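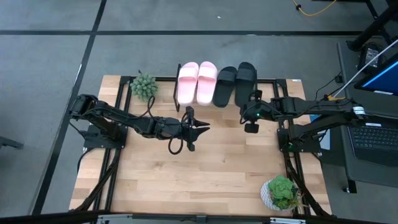 What does the Harnonar Film Projection Package include?

The package supplies a digital projector, a 40-foot folding screen, a playback server and all cabling needed to present a feature film to a seated audience.

Harnonar Film Projection Package
Available for rental or purchase through Flelleck Screen Services

The Harnonar is intended for schools, libraries, museums and civic halls that present classic and family films to the public. It is suited to halls with up to 228 seats. Larger halls are advised to consider the Vanags, which uses the same server and a brighter lamp.

Picture
The projector accepts current theatrical releases as well as restored titles in the older, nearly square screen shape. Black masking panels are provided for both widescreen and classic formats. Changing from one to the other takes two people and requires no tools. Animated features from the hand-drawn period should be shown with the color setting marked "Archive," which turns off motion smoothing.

Sound
Three front speakers and two surround speakers are supplied. Films with a single-channel soundtrack are played through the center speaker only. A wireless microphone is included for introductions and discussions after the film.

Standard contents
Projector with zoom lens
Playback server and remote control
Folding screen with carrying cases
Masking panels, two sets
5 speakers with stands
Wireless microphone
Printed operating guide

Power and placement
The projector and server must be connected to separate grounded outlets. A clear space of three feet is required behind the projector – the exhaust vents are on that side. The screen may not be used outdoors in wind or rain.

Rental terms
The minimum rental period is two days. Delivery, setup and collection are included within the Flidgate service area. Customers outside this area may collect the package from our warehouse or request a freight quotation. A damage deposit is payable at the time of booking and is returned once the equipment has been inspected.

Rental of the equipment does not include the right to show any film. Public performance licenses must be obtained by the customer from the distributor or its agent, including for events with free admission.

Bookings for the March school film season should be made in writing. Please quote item number 1846 and state the date, the hall and the title to be shown.

Equipment inquiries: Kavitha Hegde, Rentals Office
Page last revised November 27, 2019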